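Section 4: Turning on two-step sign-in for your Roncombe account

I've set this up more times than I can remember, so I'll walk you through it the way I do it at home. Grab your phone and the computer you normally use, and close any old Roncombe tabs first (they get confused and log you out halfway).

1. Sign in to Roncombe and open Settings, then Security.

2. Choose Two-step sign-in and press Set up. You'll be asked for your password again, even if you only typed it a minute ago.

3. Open the Molline app on your phone and tap the plus sign. Point it at the square code on your computer screen.

4. Type the code Molline gives you. It changes pretty quickly, so if yours is about to run out, wait for the next one.
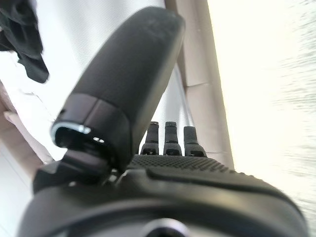
Black gripper finger, with the collar and silver ring near its base.

Note: if Roncombe keeps refusing a perfectly good code, check your phone's clock. Mine had drifted after a trip in August and I spent a whole evening blaming the app! Set the time to automatic and try again.

5. Save your backup codes. I print mine and keep the page with my passport, but a password manager is fine too.

Caution: don't email the backup codes to yourself. Macarena Espinoza talked me out of that one years ago, and she was right – anyone who gets into your mailbox gets the lot.

6. Press Finish. Roncombe signs you out everywhere, so you'll have to log back in on your tablet and anything else you use. 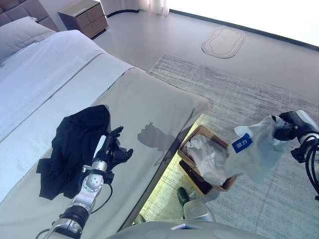

7. Go back to Security and look at Remembered devices. Remove anything you don't recognise, plus old phones you've sold or given away. I leave 2 on my own list and clear the rest.

Note: the activity log only keeps your last 2,000 sign-ins. If you want older ones, export them before you tidy up. My last export came to 2,163 lines, and the file opened fine in a spreadsheet.

If you get locked out, use a backup code first and then make a fresh set, as each one only works once. Changing phones is covered in Section 5.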